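Group 4 project report: What do online shops say about magnesium capsules?
Nighat Baloch, Edivaldo Cavalcanti, Tien-fu Ho
Supervisor: Zerrin Karabulut
Handed in 30 June 2020

1. Question
Do shops that sell the same kind of magnesium capsule tell the buyer the same thing? Mainly: which form of magnesium, how much per capsule, what it's supposed to do for you. Started out as magnesium plus zinc, dropped zinc in week two. Too many combination products.

2. What we did
Picked two shops, Stadero and Dosteck. Searched "magnesium capsules" in both, saved every listing that came up. 831 hits total, a lot of them powders, bath salts, duplicates with another pack size. After cleaning, 140 listings left. Tien-fu did the cleaning, Nighat checked a sample of 30 again from scratch. They disagreed on a few, mostly on whether a "caplet" counts. We said yes.

For each listing we wrote down: form (oxide, citrate, glycinate, other, not stated), dose, serving size, price, and any health claim copied word for word.
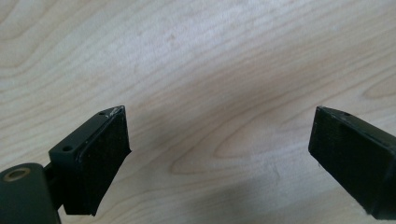 Fig. 1. Table top, light wood grain.

3. Results
Form: oxide most common, then citrate. Plenty of listings didn't state a form anywhere, not in the title and not in the ingredients photo. Dosteck was worse for this.

Dose: this was the messy part. "500 mg" in the title can mean 500 mg of magnesium or 500 mg of the compound, and that's a big difference, only part of the compound is magnesium. Some listings gave the amount for a serving of two or three capsules and put that number in big type on the front. We ended up with a seperate column for "can't tell." Should of had that from the start, we had to redo the first batch of rows.

Claims: sleep, cramps, stress, energy. Often sleep and energy in the same listing. The Akyol and Gremer products had the shortest text and the clearest dose, price in the middle.
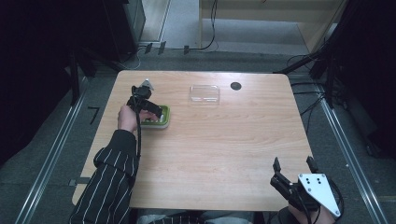 Fig. 2. Working at the table, green and white container at left.

4. Problems
Listings change. Edivaldo went back for prices in May and several were gone or had new text. We kept the first version. Reviews not looked at, no time. Also we only read what's on the page, nothing was tested, so we can't say if any label is right.

Two shops isn't many. A pharmacy site would make a good comparison, Şengül Çetinkaya suggested this after our talk and we agree.

5. For the next group
Make the spreadsheet columns before you collect anything. Save the full page, the search result alone leaves out the serving size. Decide on caplets early.

Spreadsheet and saved pages are in the course folder, under group 4. Price chart still to be added to the appendix.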